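Places > Districts > Trolau > Interviews

Putting Trolau on the map again

Hayley Yeoman has spent six years working on a gazetteer of the Trolau district, and she still gets the spelling of her own road wrong on envelopes. It was Katene Road until the shire dropped the final letter from the signs, and later put it back.

The book lists 422 named places. Some are towns, but most are creeks, paddocks, rail sidings and crossings that appear on one map and are missing from the next.

"The old survey sheets stop at the river," she said. "If you lived on the south side you were in a different parish, and the clerk over there wrote things down his own way. So Bretano has two entries in the parish books, and people took them for two places. It was one place with a hall and a well."

She began with the parish books and moved on to school rolls, which she found more useful. Teachers wrote down where each child walked from. A good many of the farm names in the gazetteer come from no other source.

Rogelio Baluyot, who grew up at Nandavham and now lives in town, checked the northern entries. He disagreed with her over the position of the Nandavham siding, which the printed maps put on the east side of the line.

"It was on the west," he said. "I waited there with my father in March, with the sun coming up in front of us across the rails. Hayley wanted something in writing as well as that, which was fair enough."

The writing turned up in a goods ledger. The entry now reads west, with a note on the maps.

Yeoman gives distances by road from the Trolau post office, to the nearest half kilometre. Heights are in metres. Population is given only where a census figure could be matched to the same boundary, and that ruled out nearly every settlement apart from Trolau itself, which had 1492 people at the count she used.

"I'd sooner leave a gap," she said. "The boundary moved twice. You can't put the old number beside the new one and say the place grew."

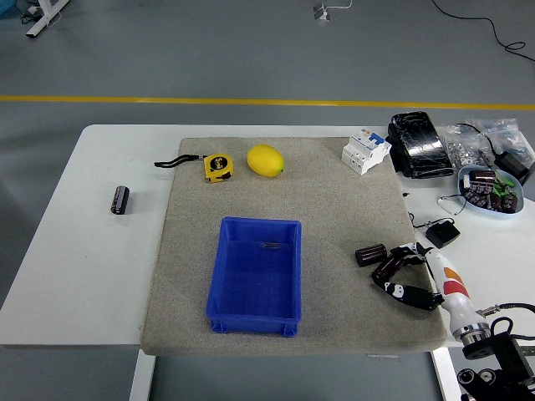 She is less strict about the origins of names. Where families told her different stories she has printed both, with initials. Bretano has the longest entry of this kind – a surveyor's horse in one version and a misread signature in the other – and she doesn't favour either.

The southern creeks are the weakest part of the book, in her view. Several dry up by summer and were never given a name on paper, and the people who used names for them have mostly moved to the coast. She has had letters from two of them and would like more.

A supplement is planned, with corrections to the first list and a fold-out map at a larger scale. Baluyot has already sent in a page of notes on the siding.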